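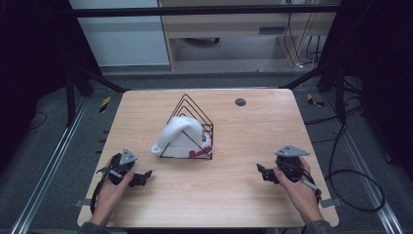 4. Home washing of white winter wear: what people wrote down

4.1 The diary cards

Cards went out in September with the Skirkormont parish newsletter. 3,000 printed, 2,644 came back with something on them, which was better than we had planned for and is the main reason this section is later than it should be. One card per garment, not per household. So a family with a lot of hats is in here a lot, and a person with one good coat is in here once. We have not weighted for this. Should be done before anyone leans on the totals.

The card asked for the garment, the colour, what the label said (copied out word for word, or "none"), what was done to the garment when it got dirty, and whether the owner was happy afterwards. Last box was free space. The free space turned out to be where most of the useful material is, and most of what follows comes from it.

Of the cards returned, 576 gave the colour as white, cream, off-white or some spelling of ivory. We took those as one group. Some people will object to cream being in there. Cream hides tea and does not hide mud, white hides neither, and a few cards made this very point, but splitting the group on the strength of what people call their own clothes seemed worse. One garment was down as "was white".

Only the white group is dealt with in this section. Dark garments are in section 5, patterned ones in the appendix.

4.2 Knitted hats

Hats were the easiest cards to read. People know what they did to a hat. It went in the machine, or it went in the sink, or it didn't get washed at all, and the last of these is far more common than the shops we spoke to would like to believe. "Never, it's only a hat" is typical. So is "after the winter", which on closer reading often meant after several winters.

The cuff is what goes first. Make-up, hair products, plain skin grease along the forehead. Cards describe a band of yellow or beige on the inside of the cuff that is then turned to the outside by accident, when the hat is put on in a hurry, and that is the moment at which most owners decide it is dirty. Not before. The crown hardly comes up, apart from bobbling.

Drying gave more trouble than washing. A wet knit is heavy and goes wherever its own weight takes it. Hung by the crown it grows long. Hung by the cuff it goes wide at the cuff and stays that way. Flat on a towel is what the labels ask for where they ask for anything, and a fair number of owners did do it, but they also report running out of flat. Radiators, oven door handles, the backs of chairs, upturned bowls, a letter rack, a balloon (one card, happy with result). Anything that stands up by itself and lets air under was spoken of warmly. Wire things in particular, with the warning, repeated on several cards in capitals, that bare metal can rust and that rust on white wool is for ever.

Labels on the outside of hats deserve a line. Woven brand tabs in red or pink were blamed for colour getting into the white around them, always in the same place, just under the tab. We could not test this on the owners' own hats. Huna, a small knitting works who were kind enough to answer questions, say their tabs are washed before sewing and that they see the complaint mostly where a hat has been left wet in a heap. Which fits with the cards. Leaving things wet in a heap is the hidden step in a great many of these accounts, it is never written down as a step, it turns up only in the free space ("forgot it was in there").

4.3 Fake fur

Fur was harder. Trim, collars, stoles, tails and ears from costumes, whole jackets, a couple of bed throws that got in under the heading of clothing and that we left in. The labels are less use here. Where a hat might say hand wash, cool, dry flat, the fur pieces tend to say something like "sponge clean only" or, on costume pieces, nothing at all.

Owners ignore this. They sponge once, find that sponging moves the dirt down the fibre to the backing, and then wash the whole thing. The cards are quite frank. Machine on cold inside a pillowcase is the favourite, followed by the bath. Shampoo is preferred to washing powder by a wide margin and the reasoning given is always the same, it looks like hair so treat it like hair. We don't think there's much in this chemically (the pile on nearly all of the pieces is acrylic or something close to it) but as a rule of thumb it does no harm, it keeps people away from hot water, and hot water is what ruins the stuff.

What they want to know is whether it will be soft again. Fluffiness is the whole point of the garment. A white hat gone slightly grey is still a hat. A white fur collar gone flat and clumped is, to quote one card, "a drowned thing round my neck". Nearly all of the unhappy cards in the fur group are about the feel and the clumping, hardly any about the colour, which is the opposite of what we'd expected and the opposite of the hats.

Figure 4. White fake fur, long pile.
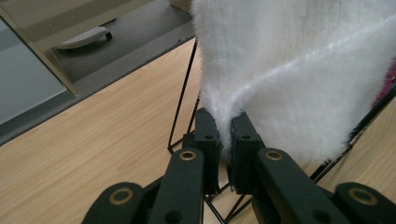

Clumping happens at drying, on the evidence of the cards. Fibres that dry stuck together stay stuck together. The owners who were pleased with the outcome had, almost without exception, handled the piece while it was still damp: shaken it, gone over it with a wide comb or a dog brush, turned it, shaken it again. Those who hung it up and went to bed were not pleased. A hair dryer on the cool setting was praised. On the hot setting it gave frizzled ends that no amount of combing puts right, and the writers of those cards tended to be short and bitter about it.

Length of pile matters too. Short pile forgives. With long pile the tips dry well ahead of the roots, so the piece feels done when it isn't, gets put away in a drawer, and comes out smelling. Viltovier sell pile by the metre to costume makers and give away a leaflet with it which tells the buyer to part the fur with the fingers and press the backing against the back of the hand before storing. Sensible. We found no garment label that says anything of the kind.

Pieces with a stuffing or a wire inside them (tails, mostly) are a case apart. The stuffing holds water for days. Owners squeeze it out from the thick end to the tip, a bit like a sausage, and then bend the tail back into shape by hand. Several wrote that the shape never quite came back. Others that it was better afterwards, softer to bend. We can't say what made the diffrence, the cards do not give the stuffing and we had no right to ask people to cut their things open.

4.4 Do the labels matter at all?

Short answer, for hats, somewhat. For fur, hardly. Owners who copied out a full label for a hat were more likely to report doing at least part of what it said. For fur no such link that we could see, though the group with a full label is thin and we would not hang anything on it.

The more telling thing is when the label gets read. Hardly ever before the first wash. It gets read after something has gone wrong, as a way of finding out whose fault it was. Cards describe hunting for it, finding it cut off (it itched), or finding it washed blank. Printed satin labels lose their ink well before the garment wears out. Woven ones don't but cost more, and the firms know this perfectly well.

We put a short version of this section, without the totals, on the Fahy textile care list on a Wednesday evening and asked for comment before submitting. Most replies dealt with detergents, which we have kept out of this paper on purpose. A few went to the heart of it.
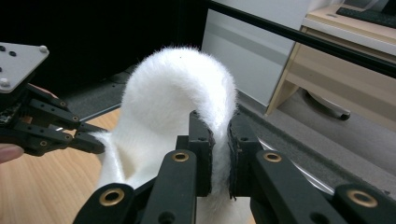

One reply held that we had the label question backwards: it isn't that owners of fake fur ignore the label, it's that the label is written to protect the seller, so that "sponge clean only" means no more than "don't come back to us", and buyers have learned to read it that way. The same reply asked why we had not split the cards by price, given that somebody with a cheap costume collar has nothing to lose by trying the bath and somebody with a good jacket has.

Fair on both counts. Price was on the first draft of the card and came off for lack of room. As for the label wording, the cards can't settle what the sellers intend, but the free space does bear out that owners see it so. "They all say that" comes up again and again, in those words or near them.

A second reply doubted the shampoo. It said that conditioner, left in a little, does far more for the feel than any shampoo, and that people who report good results with shampoo are probably using a 2-in-1 without thinking to mention it. Possible. The card had no box for it. A follow-up card would need one, plus price, plus some way of getting at the time spent wet in a heap, and we are not sure yet how you ask a person that politely.

4.5 Limits

Self-report throughout. Nobody's washing was watched. Cards were filled in after the fact, some of them clearly long after, and the happy/unhappy box will lean towards the extremes, as such boxes do. Water in Skirkormont is very soft, so rinsing is slower than it would be elsewhere, and left-over soap may account for part of the clumping in 4.3. We have not been able to seperate the two. The dark garments in section 5 have the same problem, only there it shows as streaks.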